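Workshop notebook, Embridge studio
Sunday, 7.40 pm

Writing this up while my feet are still buzzing. Second full run of the opening movement session for the Brestia retreat, and the slow start works! Last time we went straight from the welcome circle into music and everybody danced politely at each other. Today we had 15 minutes on the floor first, lights low, breath only, then the drone track very quietly underneath. By the time the drums came in, people were already moving from the hips and back, and I hardly had to say a word.

Note for whoever leads next: leave the blindfolds until after the walking section. Tried them earlier in April and the room went stiff.

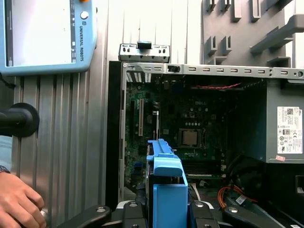

Music. The long Alemneh recording is gorgeous but too bright for the first half. Moved it to the peak, where it carried the room for a good eight minutes, and I let it run on into silence with no fade. Lovely silence, too. Keep the volume lower than feels right at the desk, as the back corner booms.

Partner mirroring: still muddled. I gave two instructions at once (follow the hands, keep your eyes soft) and half the group dropped one of them. Next time just hands. Eyes can come in on the swap.

Money, quickly: 458 for the hall at Brestia, bedding separate. It takes up to 15 dancers if we push the benches back, and I'd love to fill it.

Closing circle was short and warm. Asked what people wanted more of and wrote down what I could catch, mostly the floor work and longer gaps between tracks.
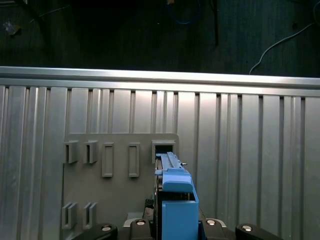 One of the dancers said afterwards that the shaking section went on just past the point where she wanted to stop, and that she was glad of it, but she'd have liked to be told beforehand that sitting out was fine. Completely fair. Put it in the welcome, and say it again before the drums.

To do: re-cut the playlist with the new order, try the walking section barefoot on the cold floor, ask Brestia about early access on the first morning. Water jugs by the door!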